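I took the 142 out to Hirnstead for the open day at the Cludeck workshop, which is in the old seed merchant's building behind the station. May 2023 was the first time they had let the public in since they moved there, and I had been meaning to see the place for years. The bus drops you on the wrong side of the tracks and the footbridge was shut, so I walked round by the level crossing and missed the welcome talk.

## Getting in

Entry was free but you had to sign a sheet and put on a sticker. Mine fell off before I reached the stairs. Downstairs was mostly the machine shop, with two lathes running and a display of broken gearboxes, which I liked more than I expected to. There was a Kaufmann palletiser as well, an older one, stacking empty cartons and unstacking them again. Children were standing three deep at the barrier so I saw it mainly from the side.

I used to work near machines like that. They are louder than people remember. This one had been slowed down for the day and you could still hear it from the tea table.

## The simulation room

Upstairs they had a demonstration of Prarkolska, the project most of the robot people there seem to be working on. It teaches an arm to pick up and move small objects, and a lot of the teaching is done in simulation before anything is tried on real hardware. The room held 11 of us at a time and we queued on the landing. I waited through two groups.

The talk was short and fairly clear. The presenter said that every practice run starts with the blocks in different places, so that the arm can't just learn one set of movements and repeat them. They can leave it running all night on a few computers. If the simulated arm hits the table, the run is marked as a failure and the next one starts, and there is no repair bill.

Most of what we saw was on the big screen at the front.

The picture is plainer than I had imagined, a white arm over a nearly bare table with a grey wall behind. The gripper is over a small yellow cube, and there's a bigger yellow slab to the left with a blue cube on it. One of the pink cubes is hanging partly over the corner of the slab. I asked whether the plain look was to save effort, and was told that it makes the pictures quicker to produce, and that they have other versions with patterned tables and odd lighting for later in the training.
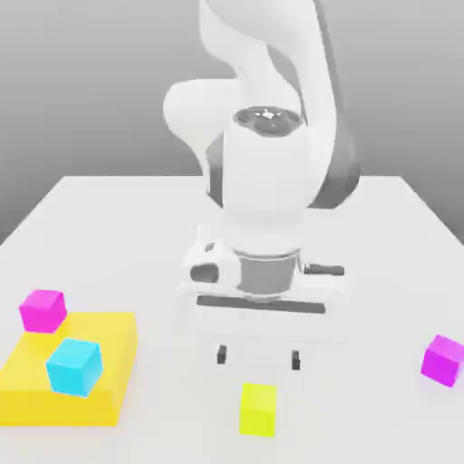 ## Questions afterwards

Someone asked how long it takes to learn a new task. For the simple ones it is 48 hours of computer time, and then a good deal of checking by people. Someone else asked about jobs, and the answer was a bit vague, though to be fair it was a question for somebody more senior.

My own question was about soft things like bags and cloth. They are working on it but it is much harder to simulate than blocks, and they had nothing to show yet. I believe that. Folding a fitted sheet is beyond me and I've had plenty of practice.

## Practical notes

- Tea was £2 and came with a biscuit.
- The stairs are steep and the lift was not in use.
- There is no parking on site, but the station car park is close.
- They hope to hold another open day in February, with a real arm upstairs if it is ready.

I caught the bus back at the stop by the crossing, which turned out to be the nearer one anyway.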